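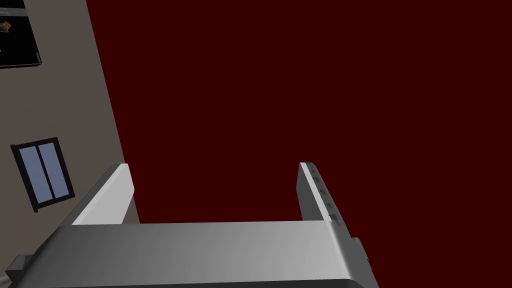
Progress report to the Urkmont fund, 2026-10-24
Automated handling at the Destside packing site

Work since the last report has gone into the simulated version of the packing room, where the arm's movements are tried before they are passed to the floor. The staff who will work beside the arm have been using it as well, and it has changed the order in which we do things. They asked for a view from just behind the gripper, looking out between the fingers, so that they could judge an approach for themselves. With the fingers wide apart and nothing between them, the dark maroon surface fills the gap, and the window on the wall comes out at a slant. Several people found the tilt hard to read at first. We have added a short session on it to the training.

Training

The training plan was written by the project office and has been revised by the packing team. It now has 4 sessions in place of 2. The first deals with stopping the arm and with who may restart it. The second is the one on camera views. The other two cover clearing a dropped item and handing over at the end of a shift. All permanent packing staff had finished the first session by the end of September. Agency staff have not, and we are asking Trevaskis, who supply them, to release people for half a shift each.

Trials in simulation

We planned 200 trial approaches for this period and ran 213. The extra ones were repeats asked for by the night team, who wanted to see slower movements. Their comments led to a lower speed limit near the handover point. That will cost us some output, and the site manager has accepted it. 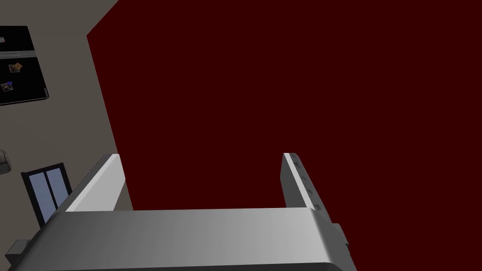

The remaining work on approaches is at close range, where operators have least time to step in. Staff told us they need something fixed to look at when the arm is near a surface, otherwise they lose track of which way it is facing. The plain maroon plane gives them very little, as it has no markings at all. Most now go by the wall on the left, with its window and the black board with two small photographs pinned to it. We intend to put a simple grid on the surface in the next version and will ask the same people whether it helps.

Effect on jobs

No posts have been lost and none are planned to go under this grant. The lifting work at the end of the line will pass to the arm in stages. The people who do that work now will move to checking and to minding the arm. Two matters are still open. The grade for the minding role has not been agreed, and staff have said plainly that they don't want to take it on at the present rate. There is also concern that checking means standing in one place for longer. We have ordered stools and will alternate the duties within each shift.

Delays

The guard rail from Zelell came with the wrong fixings and has gone back. The arm will not run on the floor until the rail is in, so the first live shift moves to the next reporting period. We are not asking for more money. We do ask the fund to agree that the unspent part of the installation budget may be carried forward, and would like an answer before the rail is refitted.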